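Open Afternoon at Prikero, Mackay Building

The Prikero open afternoon ran from one o'clock to five in August, on the second floor of the Mackay building. I had signed up through the Kakdale small business newsletter, which had a short notice saying the company would show visitors how it collects training material for robot hands. I run a packing room for a mail-order pharmacy and I've been wondering for a while how far off this kind of thing is for people like me, so I took the afternoon off and drove over.

Parking is behind the building and is free after noon. The sign at the front still has the name of the previous tenant on it, so look for the side door with the buzzer. You sign in at a tablet, get a paper badge, and wait in the hallway until your group is called. Groups were held to 11 people. Mine had a couple of students, two men from a bakery supply company, a retired machinist, and several people who didn't say what they did.

Our guide was Geetha Venkataraman, who runs the collection floor. She began in a small meeting room with a talk that was scheduled for 20 minutes and went longer, mostly on account of questions. The short version is that Prikero doesn't build robots. It records people doing ordinary handling jobs with a hand-held gripper, and the recordings go to customers who train robot arms on them. The person holds the tool by its grip and works the two fingers with a trigger, and a camera on the tool sees what the fingers are doing. The machinist asked why they don't just film people's bare hands. She said they do some of that too, but a robot with two fingers has to pick up a bottle the way two fingers can, and a person using all five will do it a different way without thinking.

The main project at the moment is called Skinance. It covers the sort of things you'd find in a bathroom cabinet or at a drugstore counter – tubes, cartons, bottles, sample packets. The operators pick them up, move them, sort them and set them back down. Each task has a written card with a start and a finish. A recording that doesn't reach the finish is kept, but it gets a different tag. Geetha said a full set for one task is 125 recordings, and that the operators change places when a set is done.

After the talk we went out onto the floor. It is one large room, and less quiet than I'd pictured. Fans were running in the equipment along the wall, and people talked while they worked. We were asked to stay on the visitor side of a line on the floor and not to use flash. Coats and bags had to stay in the meeting room.

The first stop was the supply shelves, where everything used in the tasks is kept in labeled bins. Cameron Pollock looks after these. He told us that products wear out faster than you would think, the cartons especially. Corners go soft, and after that they don't behave like new cartons. Some customers want only fresh packaging and some want the beat-up kind mixed in. I could have told them a few things about beat-up cartons myself. He passed around a gripper with the electronics taken out so that we could feel the weight. It's lighter than a cordless drill, and the trigger is soft. My hand was tired after a minute or two anyway, and I asked how long the operators keep it up. He said they work in blocks with a break after each one, and that a new person takes 6 shifts to get comfortable.

The second stop was the tables, which was the part I had come for. They use round tables for some of the Skinance tasks so that an operator can come at the pile from any side. The products aren't laid out in rows. They go down in a heap, partly on top of each other, and the operator has to work out what can be lifted without dragging the rest along.

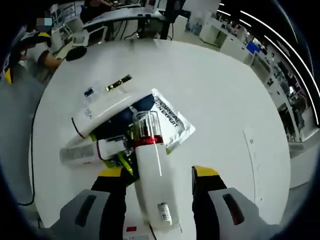 Cylinders came up a lot in the questions. In my own packing room, the round bottles are the ones that get away from new hires, and Geetha said it's the same with the gripper. Take one too close to the end and the other end drops. Squeeze too hard on a smooth one and it can shoot out of the fingers. Foil sample packets are a different problem. They lie flat and there isn't much to get hold of, so the operators learn to push up a fold or take them by a corner. She said the packets are the least popular item on the project.

One of the bakery supply men wanted to know when he could buy a machine that would do all this for his own line. She was straight with him and said that was a question for the customers, and that she wouldn't put a year on it. I appreciated that. I've sat through sales talks where I got a date and a brochure.

Visitors were allowed a turn at a practice table, one at a time, with a tube and a small box. I got the box up on my first try and the tube on my fourth. The main thing I noticed is how much you lose when you can't feel the object. I kept looking to see whether I had it. The machinist did better than any of us and was plainly pleased about it.

The last stop was the review desk, where recordings are checked before they go out. A reviewer played one at normal speed and then slowly, and marked the moment of the grasp and the moment of the release. This seemed to me like the hardest job in the building to do all day. Faces of people who come into view get blurred at this stage as well.

We finished back in the meeting room with coffee and a plate of store-bought cookies. There was a sign-up sheet for part-time operator work, with shifts of four hours, mornings or afternoons.

For anyone thinking of going next time: book early, wear shoes you can stand in, and eat lunch first. The tour takes close to two hours and there's nowhere to sit after the talk. Children have to be 9 or older. The elevator was working, but it's slow, and the stairs are right next to the side door.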